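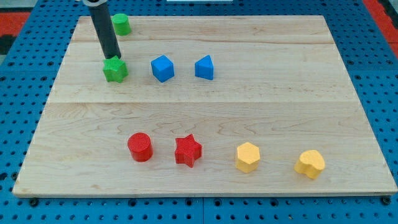 Home > Workshop > Care and Storage > Timber

Glued timber boards should be oiled on both faces before regular use and again whenever the surface looks dull. Plistoddale Community Workshop recommends a light coat, wiped along the grain and left for 7 hours. A pale maple board shows its seams and faint darker streaks, and coloured blocks may be sorted on it without a cloth. Boards up to 800 mm long should be stored flat – never leaning against a wall – and kept away from heaters.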